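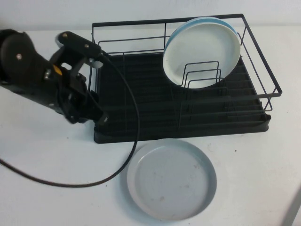 Black metal dish rack, white tabletop.

Thread: Is hand washing really cheaper than a dishwasher?

octavio_ayala
My brother-in-law swears we'd save a fortune by dropping the dishwasher. I doubt it. Our water bill for July was 70 dollars and most of that is the yard. Has anyone here measured it?

tetis_629
Measured, yes. I shut off everything else and read the meter before and after. Hand washing used more, and I'm not a slow washer. Those "save hundreds a year" articles never show a meter reading.

pasus
One kitchen, one week? Come on. If you leave the tap running, of course it loses. Fill a basin and try again.

tetis_629
I did fill a basin. Then you rinse, and there goes your basin.

D. Nanayakkara
I don't buy either side. A new machine plus install was quoted to me at 3,224 dollars. Show me the water bill that pays that back before the pump dies.

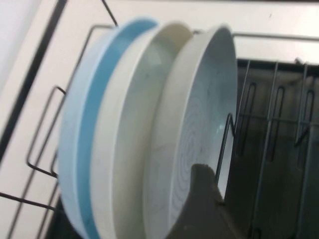
And for two people, a few plates and a pot a night, I'd be running it half empty or leaving food to dry on for days. So I wash by hand and put up with it.

octavio_ayala
3,224?? Who quoted you that? Mine was 629 and I put it in myself.

D. Nanayakkara
New plumbing and a cabinet torn out. Old house — everything costs triple.

pasus
Then that's a remodel, and it tells us nothing about dishwashers.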